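Workshop notebook - tile adhesive, open time and pull-off
Entry continues from the mixing trials. Same bag lot, same drill, new paddle.

Walls in all four.
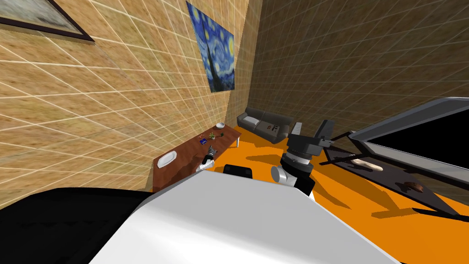
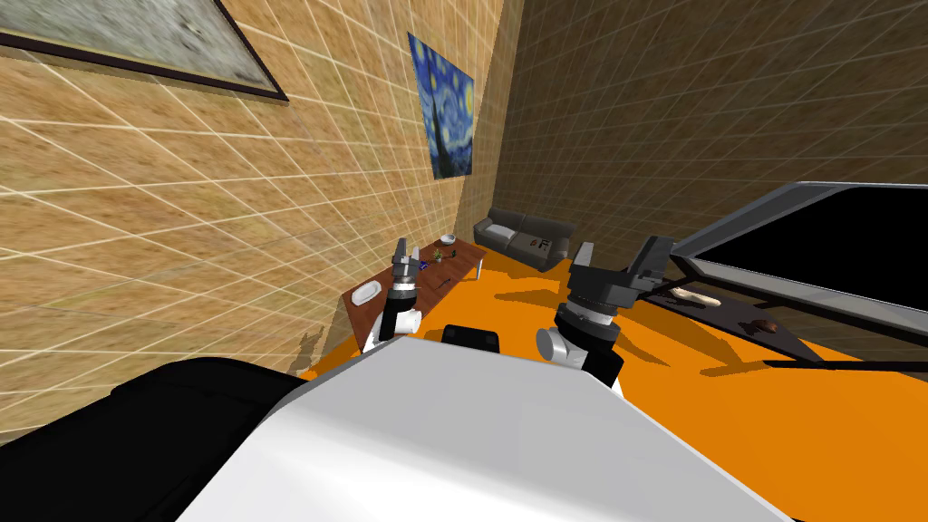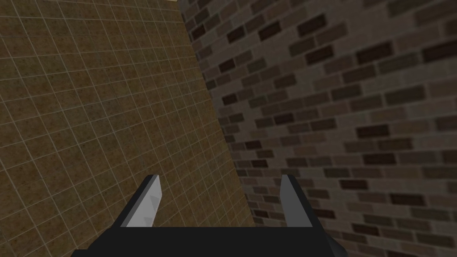
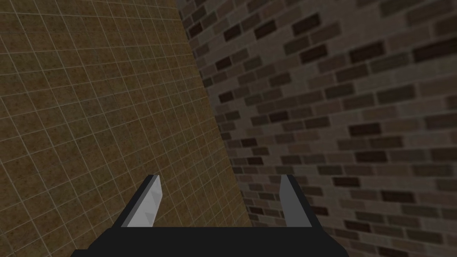
Cerstead, May

Purpose of this round: find out how much open time is left in the Galtular gray adhesive when it goes on an absorbent backing, and whether the primer changes the pull-off values enough to justify the extra step. The last round used cement board only. This one uses cement board and the old clay brick from the Omerović job, cut to slabs on the wet saw and left to dry on the rack.

Mix: water at the middle of the range on the bag. Slaked for the full rest period, then remixed by hand. The first batch was stiff and stood up on the trowel without slumping. The second was looser, probably from water left in the bucket after rinsing. Discarded the second batch and made it again. Bucket now gets wiped out with a rag before each mix. Please keep to this.

Tile: 300 mm square porcelain, backs brushed clean of kiln dust. Notched trowel, ridges combed in one direction, tile pushed across the ridges and back. No back-buttering in this round. That comes later as a separate variable.

Open time on unprimed brick was poor. A skin could be felt with a fingertip well before the time printed on the bag, and the ridges no longer collapsed fully when the tile was pressed in. Lifted one tile straight away as a check. Coverage was good in the middle and thin at two corners, with the ridge pattern still readable. On primed brick the adhesive stayed tacky for much longer and the lifted tile showed full transfer except for a narrow strip on one side, where the trowel had been held too flat. On cement board there was little difference between primed and unprimed.

Pull-off: dollies glued with the two-part epoxy, cut around with the core bit, pulled on the hand-cranked tester. The gauge was zeroed between pulls. Serial number of the tester ends in 242, for anyone comparing with the older sheets, which were done on the other unit and read slightly high.

Failures on primed brick were mostly inside the adhesive bed. On unprimed brick 3 dollies came away at the brick face with a film of dust on the back of the adhesive, and these were also the lowest readings of the set. The dust looks like saw residue. Either the slabs were not rinsed well after cutting or the face itself is chalking. Rub test with a dark cloth on an unused slab left a pale mark, so chalking can't be ruled out. One dolly on cement board failed in the epoxy and has been struck from the sheet.

Readings are in the ring binder, pages 246 onward. The page before that is a spoiled sheet, ignore it.

Grout: not part of this round, but the leftover Fekunmont sanded grout was used to fill two joints on the spare panel to see if the opened bag was still good. It mixed with small lumps that broke up under the float. Color dried lighter than the old sample - could be age, could be too much water at wash-up. Would not use it on a finished wall.

Room conditions: door kept shut, heater off, no direct sun on the bench. The humidity logger had a flat battery and there is no trace for the afternoon. The wall thermometer was read by eye at the start and end and had hardly moved. Fresh battery fitted.

To do:
Rinse and scrub the remaining brick slabs, dry them again, repeat the unprimed set.
Vacuum one slab without rinsing, for comparison.
Order core bits. The current one is glazed and took far too long on the porcelain.
Repeat the second batch at the low end of the water range.
Label the primer bottles. Two are identical and one is diluted.
Ask the supplier whether the printed open time was measured on concrete.

Panels are on the lower shelf, face up, with batch letters in pencil on the edge. Leave them there until the late pulls are done.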